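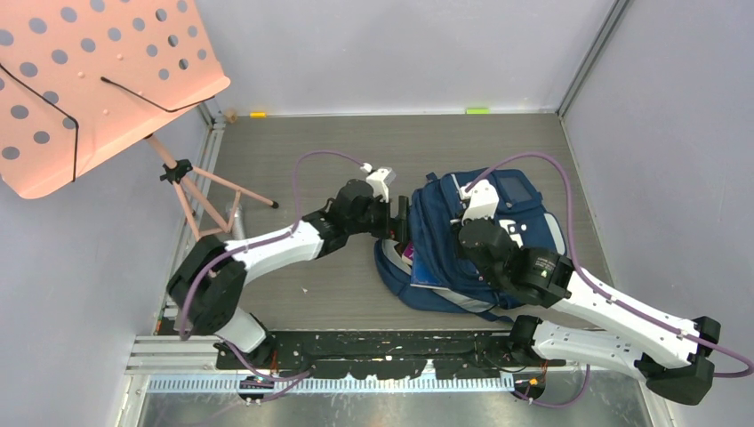

Section 4. Setting up the stand

Read this section through before you start. One person can do the work in a few minutes, with no tools. The steps apply to the Rimen folding stand with the perforated desk. If you have the one-piece conductor's model, go to Section 5.

4.1 Opening the legs

1. Take the base and the desk out of the bag. Lay the desk on a flat surface.
2. Hold the base upright and loosen the leg knob half a turn. Do not take it all the way out.
3. Push the collar down the shaft. The three legs will open together.
4. Stop when the shaft is just clear of the floor. If the shaft touches the floor, the stand will rock on its end and the legs will carry no weight.
5. Tighten the leg knob by hand.

CAUTION: Keep fingers away from the leg braces while the collar is moving. Children should have an adult do steps 2 to 5.

Note: On carpet, open the legs a little wider than you would on a hard floor.

4.2 Fitting the desk

1. Loosen the knob at the top of the shaft.
2. Slide the desk post into the shaft as far as it will go, then draw it back up 10 mm.
3. Turn the desk so that its lower edge is directly over one of the legs. The weight of a thick book then falls over that leg.
4. Tighten the knob.

4.3 Setting the height

For a seated player, the middle of the page should be a little below eye level. For a standing player, set the top edge of the desk level with the chin, then lower it if it blocks the view of the conductor. Singers generally want it lower still.

1. Support the desk with one hand.
2. Loosen the height knob with the other.
3. Raise or lower the shaft and tighten.

CAUTION: Never loosen the height knob without holding the desk. It will drop.

Do not raise the inner shaft past the engraved line. If you need more height than this, order the long shaft, part 431.

4.4 Setting the tilt

Grip both sides of the desk and tip it toward or away from you. The hinge works by friction and has no lock. If the desk sinks under a full score, tighten the hinge nut a quarter turn and try again. The spare nuts are in the small envelope with this guide.

A flatter tilt suits heavy books. A steep tilt suits single sheets, but outdoors they will need clips.

4.5 Using a clip-on lamp

Clamp the lamp to the top edge of the desk, in the middle. Do not hang a lamp weighing more than 6 ounces on the desk when it is set above the shoulder.

Run the cord down the back and fasten it loosely to the shaft with the strap. Leave enough slack for the tilt to move.

4.6 Folding

Take the desk off first. Lower the shaft completely, loosen the leg knob, pull the collar up and tighten the knob again so the legs stay closed in the bag. The desk goes in the outer pocket with its lip facing in.

If a knob will not hold after cleaning, see Section 9, Spare parts.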